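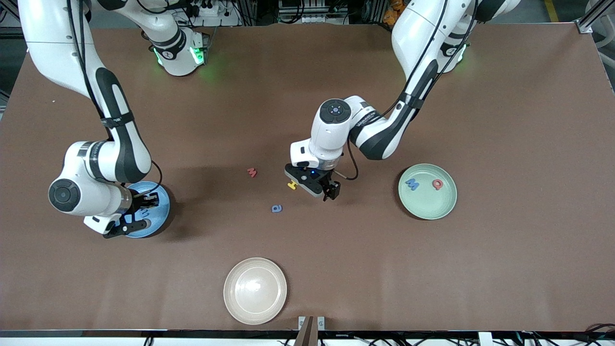 Ticket 1353
Subject: Choir sheet music prints with the bottom stave missing
Opened by: Marisa Longo
Assigned to: Hagos Teshome
Status: Resolved

Marisa Longo wrote:

Hi team! Big fan of Zevesau, our whole choir is. We moved our library over last June and I've been telling every other choir in the valley to do the same.

One odd thing, though. When I print the alto and bass parts for our spring program, the last stave on each page goes missing. The lyrics under it vanish too. On screen it all looks perfect, and the preview looks perfect, and then the paper comes out with a blank strip along the bottom where the music should be. The soprano and tenor parts print fine from the same computer, same printer, same tray of paper.

What I've tried so far:
Turned the printer off and on
Reinstalled the printer from scratch
Printed a plain letter from the word processor (came out fine, right to the bottom)
Printed the bass part from my daughter's laptop (same blank strip)

We sing on the weekend after next, so there's a bit of time, but the basses are already asking me what happens in bar 40!

Hagos Teshome replied:

Hi Marisa, thanks for the kind words and for such a thorough list. Printing from the second laptop was a great thing to try. If both computers lose the same strip, I'd look at the file before the printer.

Could you open the bass part, go to File, then Page Setup, and tell me what it says beside Paper Size and Scale? Then do the same for the soprano part. Please don't change anything yet.

Marisa Longo wrote:

Ooh, there's a difference! Soprano says Letter, 100%. Bass says A4, 100%. Alto says A4 as well. I haven't checked the tenor but I'd bet my music stand on Letter.

Those two came from Waraponn – sorry, Waraporn Khunthong, my fingers are cold – who arranged the lower parts for us and uses Ornix at home. She exported them and I brought them in. Could it be as simple as that?

Hagos Teshome replied:

Very nearly that simple. A4 is a little narrower than Letter and a fair bit taller. Your printer is loaded with Letter, so anything laid out for the bottom of an A4 page has nowhere to land. The preview shows the page the file asks for, so it looks complete.

Two ways to go:

Quick fix, good for tonight: in the print window, tick Fit to Paper. The music shrinks slightly and the whole page prints.

Proper fix: open Page Setup, choose Letter, then choose Layout and click Reflow Systems. Skip the reflow and the staves will stay where they were, so you'd still lose the last one. Save it under a new name so you keep Waraporn's original.

Marisa Longo wrote:

Fit to Paper worked right away, I nearly cheered. The print is small for a couple of our older singers, so I went on to the proper fix. The bass part is gorgeous now. Every stave is there, the page turns even land on a rest.

The alto part reflowed too but now there's a page at the end with just one bar on it. All alone up there in the corner. Can I squeeze it back?

Hagos Teshome replied:

You can! Under Layout there's a setting called System Spacing. Bring it down one notch at a time and watch the last page. It can go down by up to 4 notches before lyrics start bumping into the stave underneath. If you have long slurs, check those too, they're usually the first thing to look crowded.

Marisa Longo wrote:

Two notches and the stray bar hopped back onto the page before. Lyrics are clear, slurs are fine. I've printed the full set and it's sitting in folders by the door.

I also wrote to Waraporn, and she's found the paper size in her export settings and switched it over, so the next batch should come in as Letter. She was tickled to hear what had been going on. Thank you so much, I learned more about page layout this week than in ten years of choir!

Hagos Teshome replied:

Wonderful, enjoy the concert. I've passed a note to Joelle Bitar on our import side asking for a warning when a file's paper size doesn't match the rest of the library. No promises on when, but she liked the idea.

Closed Wednesday, March 18, 2026.
Category: Printing, page size
Cause: Imported parts set to A4, printer loaded with Letter
Fix: Page Setup changed to Letter, systems reflowed, spacing reduced on alto part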